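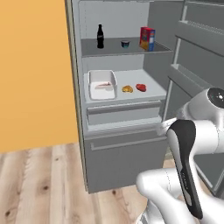

Writing for Television, Unit 4: The Cold Open
Handout to go with the lecture
Tutor: Maysoun Farah

Hello again, all. A few of you asked after the last lecture if I could put more of what I say into the handout and less of it into the air, so this one is longer than usual. Please still come along. The clips don't fit on paper.

What we mean by a cold open

A cold open is whatever plays before the titles. It can be twenty seconds or it can be a quarter of the episode. Older dramas used it as a sort of doorbell: a body is found, someone screams, in come the titles. You will still see that done, and done well, but writers have become a good deal freer with the form, and I'd like us to spend most of our time on the freer kind.

We shall be working from two series. Skunholm is the island drama, six episodes, slow and rather wet. Zotus is the half-hour comedy set in the head office of a lift company. I chose them because they have almost nothing in common, and because I like them both very much, which helps when you have to watch the same four minutes as often as I do.

Skunholm, episode one

The episode begins on the ferry. We are with Tokik, the engineer, who is trying to get a vending machine to take a coin. He tries it four times. He says nothing. A child watches him and then offers him a different coin, and that one works. Titles.

When I first showed this to a class, one student said (quite fairly) that nothing had happened. Have a look at what we know by then, though. Tokik is patient up to a point. He is willing to be helped but won't ask. He is going somewhere he hasn't been before, or he would have known about the machine. All of that gets used later, and the coin itself comes back in episode five, so do hold on to it.

Notice too that the script gives the whole business less than a page. In the shooting draft the opening runs to 17 lines, including the slug line. I have seen student versions of the same idea run to 900 words, with a paragraph on the weather. Weather is lovely, but the director will look out of the window on the day and see what there is.

Zotus, episode three

Comedy has a harder job here, I think, as the audience wants a laugh before it knows who anyone is. In episode three we open on Căpraru from accounts reading out a figure over the phone. "3,935," she says. Pause. "No, 3,935." Pause. "No." She goes on like this, getting quieter each time, while the office behind her gets on with somebody's birthday. We never learn who is on the other end – not in that episode, anyway.

The joke is in the quietness. Most of us would write her getting louder. Try reading it aloud both ways at home and you'll hear the difference straight away, though your family may have views.

Things to listen for in the clips

Who is the first person to speak, and do they matter later?
Where would you have cut to titles? Earlier or later than the programme does?
Is there a question left hanging? Write it down in one plain sentence.
What sound do we hear last before the music comes in?

A word on flashbacks and flash-forwards

You'll all have seen the opening that shows us a disaster and then a caption reading "Three days earlier". I'm not going to forbid it. I did forbid it one year and got eleven dream sequences. I would only ask that you try the story in its proper order first, and see whether the disaster was doing any work at the front or was just keeping you company while you found your feet.

For next time

Write a cold open for a series of your own, drama or comedy, no more than two pages in script format. Then write a note to go with it, 1,000 words at the most, telling me what the viewer knows by the titles and what they want to know. The note is marked as well as the script, so don't leave it for the bus.

Bring three printed copies, as we'll be reading in small groups. If you haven't got access to a printer, come to my room before 10 am and we'll use the one down the corridor – it jams if you feed it more than a few sheets at once. Final versions go into the portfolio, which is due in June.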